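Plimel laundry room reopens with new washer and a plush toy service

The shared laundry room at Plimel reopened in May after a refit of the floor drains and the replacement of one washer. Balogh, the firm that manages the building, has also added a wash service for stuffed toys and other plush items, a category that was barred from the machines under the old house rules.

The rule dated from a pump failure caused by loose polyester filling. A seam had opened during a fast spin, and the filling passed through the drum and blocked the drain filter. The repair took the room out of use for most of a week. Residents asked for the ban to be lifted when the refit was announced, and Balogh agreed on the condition that each item is checked before it goes in.

Plush items are handed in by basket, one item to a basket, and placed on the floor at the washer. Long-pile toys are handled apart from the short-pile kind. The long fibers hold more water and shed more in the first wash, and they mat if the spin is too fast.

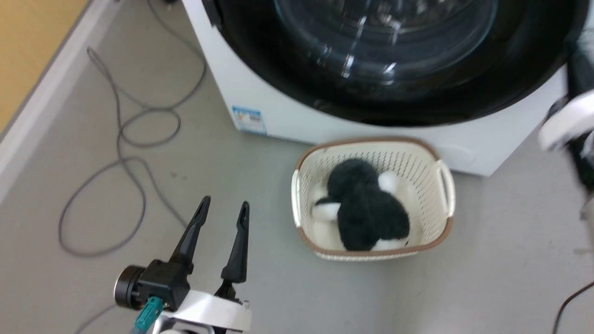 A shaggy black and white plush toy in a laundry basket at the foot of the front-loading washer.

The check covers seams, glued parts and any battery box. Items with a sound module that can't be taken out are returned unwashed. Eyes and noses are pressed by hand to see whether they move, and an open seam of any length is closed with plain thread before washing. Toys filled with beads, foam crumbs or grain are not accepted.

Washing is done on a cool delicate program with liquid detergent. Powder is not used, as it tends to stay in deep pile after the last rinse. The spin is set to 800 rpm for short pile and lower for long pile. Each item goes into a zipped mesh bag made by Drarkness, sold at the front desk in two sizes. The larger size takes a toy up to 40 centimeters long. Anything bigger is washed in a tied pillowcase, which residents must supply.

Dark and light items are kept in separate loads. For toys with both dark and white pile, a color-catching sheet is added to the drum and the item is taken out as soon as the program ends. Leaving it to stand in the closed drum is the most common cause of gray staining on white patches, according to the notice posted in the room.

Drying is by air only. Toys are laid on a flat rack and turned twice a day. A short-pile toy is usually ready the next afternoon. Long pile needs longer – two full days is normal – and is brushed with a wide-tooth comb once the surface is dry. The tumble dryers are still off limits for plush.

The new rules also cover the washers. The door is to be left open between loads so that the seal can dry, and the seal is to be wiped after every plush load. Loose fibers collect in the fold at the bottom, where they hold water and begin to smell. The drain filter is cleaned each evening. Balogh has asked residents not to lean on an open door or hang wet items over it, as the hinge on the old machine was bent in this way.

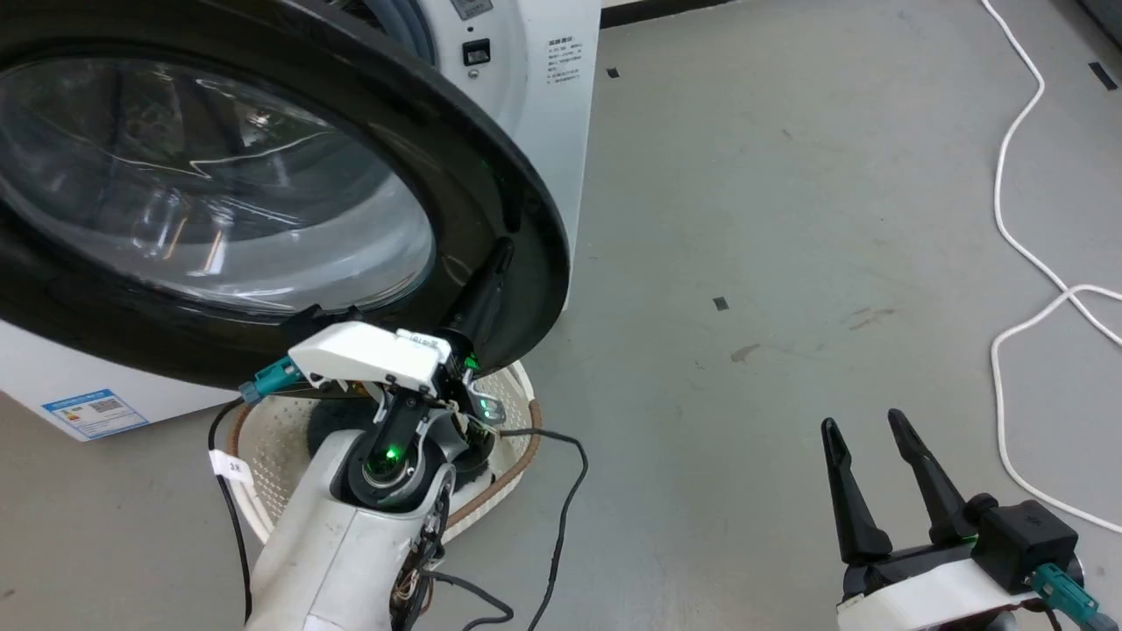
Prices and hours

The charge is 300 points on the building card per plush item, which covers the check, wash and drying. Mending is included up to the length of a finger. Standard loads are priced as before. The room is open from 7 a.m. to 10 p.m., and plush items are accepted until 4 p.m.

Baskets are returned with the item. Residents are asked to mark theirs on the underside, since several of the same model are in use in the building.

In a trial run before the reopening, 78 items were handed in and almost 40 of them needed some stitching first. The notice does not say how many were turned away.

A second site managed by Balogh, at Brutura, will get the same service once its drains have been replaced. The work there has been put out to bid. Until then, residents at Brutura may bring plush items to Plimel at the same price, with pickup at the Plimel desk only.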